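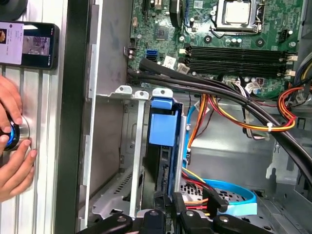

Last changed: 2020-08-03

Trulholm Harvest Fair – progress report to the Belkadi Fund
Prepared by Asmaa Younis, fair coordinator
For Kenza Abdel Rahman, grants officer

1. Where we stand
The fair is going ahead in a smaller form. The carnival rides and the indoor supper are off for this year. The tractor show, the pie auction, the outdoor market and the kids' pedal pull are still on. We told the fund in April that we would decide on the supper once the county rules were out. They came out, and the hall can't be used for seated meals.

2. Market booths
Booths will be set up on the Parnau Street side only, with a gap between each one. Vendors who had paid for a spot inside the hall were offered an outdoor spot or their money back. Most took the outdoor spot. Two food vendors have dropped out, and we have one new one selling sweet corn and lemonade. The honey people are coming back and asked for shade, so they get the end by the maples.

3. Pie auction
Bidding will be by written slip, with boxes at the library and the feed store during fair week. Bakers drop off pies at the side door of the hall between 7 and 8 in the morning. Pies must be in closed boxes. Proceeds go to the playground fence as before.

4. Tractor show
Entry forms are out. The lineup will stay parked this year – no parade through town. Owners have asked whether they can drive in under their own power, and the answer is yes, by the north road only. We still need a judge for the restored class.

5. Spending
The $800 for printing and signs has been spent. The posters had already been printed with the supper on them, so we had stickers made to cover that line. Trimo Rentals moved our tent deposit over to a smaller tent without a fee. The money set aside for the band has not been touched. We would like to use it for hand washing stations and extra portable toilets, and need your approval in writing before we order.

6. Still open
Parking in the school lot, pending a reply from the district.
Insurance certificate with the new layout attached.
Sound system for announcements – the old one works but does not reach the far end of the market.

The next report will follow after the fair, with receipts.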